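Algues séchées en sachet : vous les rangez comment une fois ouvertes ? 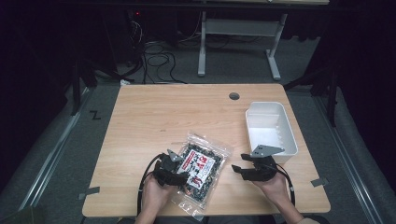 Trustard

mardi 9 juillet 2019

Bonjour à tous ! Je me suis mise aux trucs croustillants noirs (enfin, aux algues séchées, ou ce qui y ressemble) et je mets tout sur la table avec le bac blanc en plastique à côté, parce que je voudrais ranger mes sachets dedans. Le bac est ouvert sur le dessus, avec une rangée de petits trous à l'intérieur le long de la paroi. Ma question est bête : est-ce que je laisse les algues dans leur sachet transparent, ou est-ce que je transvase dans une boîte ? En mai j'en ai jeté un paquet entier, tout mou, immangeable, j'étais dégoûtée.

Demeck

Salut ! Moi je transvase toujours. Boîte hermétique, le petit sachet absorbant au fond, et hop dans le placard. Un bac sans couvercle, ça range mais ça ne protège de rien, surtout avec des trous. À 2 euros la boîte au bazar, franchement, ne te prive pas.

Kos

Pas d'accord avec Demeck. Si tu transvases, tu perds l'étiquette, et donc la date et le mode d'emploi. Je garde le sachet d'origine, je chasse l'air, je roule le haut bien serré et deux pinces à linge. Ensuite debout dans le bac, l'étiquette devant, on voit tout de suite ce qu'on a. Les miennes tiennent trois semaines comme ça.

Demeck

Trois semaines ? Chez moi, avec la bouilloire juste sous le placard, au bout de deux jours c'était du chewing-gum. Et l'étiquette, ça se découpe et ça se scotche sur la boîte, hein.

Trustard

Ah oui, l'étiquette j'y tiens, c'est écrit en rouge et noir avec des dessins, c'est comme ça que je m'y retrouve dans mes achats ! Et le fond du bac est un peu en pente, vous croyez que les sachets vont tous glisser du même côté ?

Starkport

Mets une feuille de carton pliée au fond pour rattraper la pente. J'ai fait ça pour mes sachets de soupe et ils ne bougent plus. Sinon tu peux les coucher à plat, mais celui du dessous finit en miettes (testé avec un paquet de 200 g, j'en ai saupoudré sur le riz pendant un mois).

Kos

Les miettes sur le riz, c'est ce qu'il y a de meilleur !

Starkport

Je ne dis pas le contraire. Au fait, si elles ont ramolli, quelques minutes au four très doux, à plat sur la plaque, et elles redeviennent croquantes. Surveille bien, ça brûle vite.

Trustard

Oh, et moi qui ai tout jeté... Bon, je vais essayer les pinces de Kos avec le carton, et je garde une boîte pour les paquets entamés depuis longtemps. Merci à tous les trois !

Demeck

Tu finiras par tout mettre en boîte, on en reparle à la rentrée.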